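**Session 2: what a planner needs from perception**
Notes by Kenza Lamrani, 15th July

Start with the claim in the Waltov write-up: "robust tabletop manipulation from language." Ask what was held fixed. Usually it's the table, the lighting, the object set and the camera mount. Change one and re-run before you believe the number.

Our bench uses toy food, a few dishes and a small arm workspace seen from above. Before reading on, write down the object list you would expect a detector to return for each view. 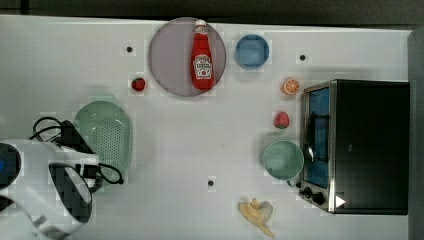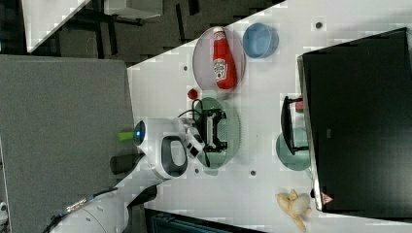
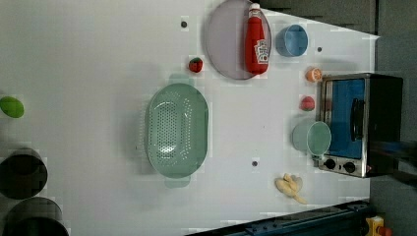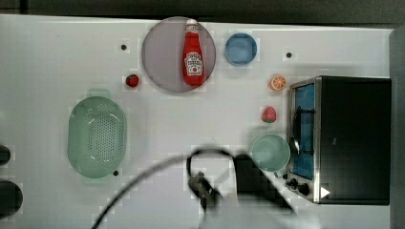

A detector that scores well on 400 labeled crops can still hand the planner a useless pose. Labels are cheap. What the planner wants is a grasp frame, an extent, and some admission of doubt, and most pipelines throw the doubt away at the first threshold.

Boyang Mao's version of the Renaud planner waits up to 30 ms for a fresh pose, then uses the old one without telling anyone. I don't like that default. Log the age of every pose you act on.

**For the lab**

- Run 100 trials with the camera offset left alone, then 100 with it shifted.
- Report failures by stage: detect, plan, grasp, place.
- No averaged success rate without the raw counts.

Reading: the Vavden calibration notes from January, section 2 only. The rest is mostly sales copy.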